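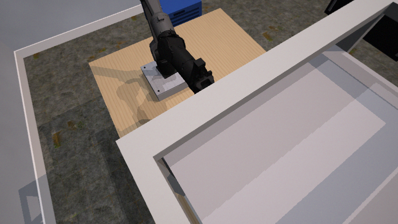

Ticket 2301: Travel disclosure totals do not match filed vouchers
November | Records Systems Desk
Status: Resolved, monitoring
Component: Trollis import, disclosure portal

Reported problem
The county ethics office reported that the public travel page for the Skanum water board showed a lower airfare total than the signed vouchers. Two board members were affected. A reporter had already requested the underlying records, so the ticket was raised to high priority.

Environment
Vouchers are entered in Grotora and exported nightly. Trollis reads the export at 2:00 a.m. and publishes totals to the portal. The Abeysekara archive holds scanned copies of the signed forms and is not part of the import.

Steps taken
09:10 Compared portal totals with the Grotora ledger. Ledger matches the signed forms. Fault is downstream of entry.
09:35 Pulled the last export file. All airfare lines present, including fare class and approval code.
10:05 Reran the import in the test instance. Totals came out low by the same amount as on the live page.
10:20 Turned on row logging. 40 rows rejected with "approval code not recognized." Every rejected row carries the code for premium cabin travel approved after the trip.
10:50 Checked the code table. The after-trip code was added to Grotora when the board changed its travel rules. It was never added to Trollis. Unknown codes are dropped without an alert.
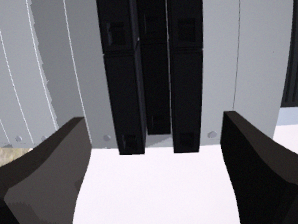 Two gripper fingers above a white surface, with three black blocks beyond.

Cause
Missing entry in the Trollis approval code table. No evidence of edited or deleted vouchers. Audit log shows no manual changes to the affected rows.

Fix
Added the missing code in test and reran the import. Zero rejected rows, totals match the ledger to the cent. Change applied to live at 13:15 and the page rebuilt. Cached copies of the old totals were cleared at 13:30.

Requester reply, 14:05
Totals confirmed against paper. Please keep the old page output. Counsel wants both versions attached to the records request, with the time of the correction.

Desk reply, 14:20
Old and new output saved as read-only files and attached to this ticket. A correction note with the time of change is on the public page.

Open items
- Import should stop and send an alert on any unknown code. Change request filed.
- Lodging and mileage use the same table. Check for dropped rows before the next quarterly filing.
- Ethics office to send future code changes to this desk before they take effect.

Records Systems Desk | Contact | Copyright | Back to top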